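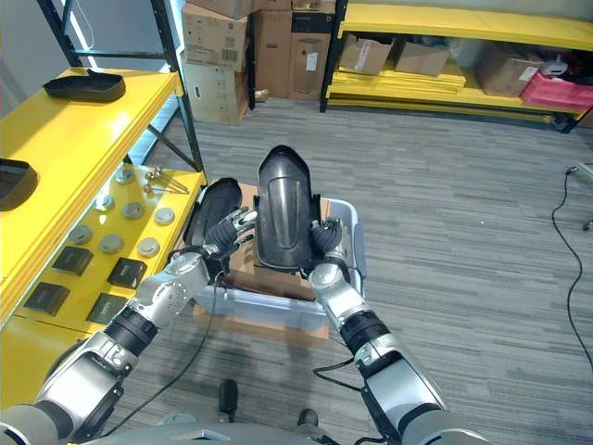

Robot Hands & Grippers / Multi-Finger

Cirkel five-position hand set, left and right

The Cirkel is a multi-finger hand for two-arm robots that handle molded parts, covers and housings. It is sold as a matched pair, and we stock the wrist plates for the Utard and Poulain arms. Other arms need the blank plate, which you drill yourself.

We ran the pair for 12 days on a tote task before adding it to the catalog. The work was moving black plastic shells between a yellow shelf and a cardboard box set inside a gray bin. The shells are long and curved, with a glossy middle, and most of our two-jaw grippers slide on them. With the Cirkel we tried three kinds of grasp: both hands on the sides, one hand on the near end, and one hand low on an upright part.

The two-hand grasp was the easiest to set up. The one-hand end grasp took longer, mainly in getting the thumb timing right, and we suggest starting with the slow closing profile in the Stodura controller. Small caps and flat pads are better left to a suction tool.

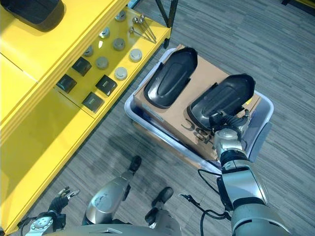

Can I run the hands without the Stodura controller?
Any controller that accepts the open command set will drive them, but the closing profiles and the grip log are only in the Stodura software.

Compared with the Poulain two-jaw

The Poulain is cheaper, closes faster and has fewer parts to wear. For boxes and anything with flat parallel sides we would still buy it first. The Cirkel does better on rounded edges and on parts that have to be turned upright after they are picked up — the fingers can hold a rim from both faces.
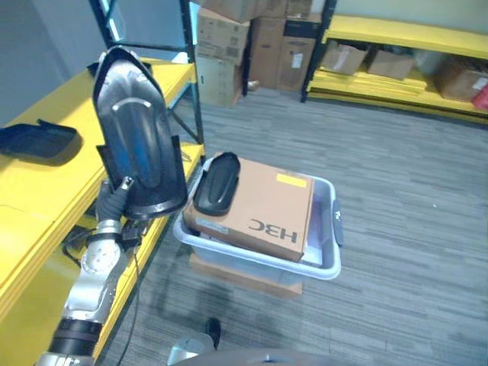 Holding a long part by its lower end puts a lot of load on the wrist. If your parts are tall, order the stiff wrist ring (listed under Accessories) and keep the arm speed down while the part is upright. The standard ring is fine for side grasps.

Cables leave the hand at the wrist. Allow enough slack for a full turn, then clip the cable at the forearm. 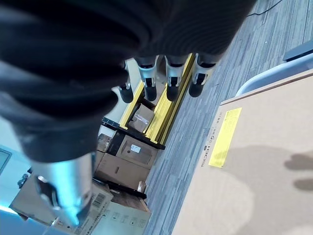 Fingertips are black and push on. Replace them after about 2,000 grasps, or sooner if the pads look shiny. Tips are sold in packs of 6 and fit either hand.

In the box: left hand, right hand, two standard wrist rings, one set of spare tips, hex keys, printed setup sheet.

Lead time: 3 weeks
Page updated 12 August 2020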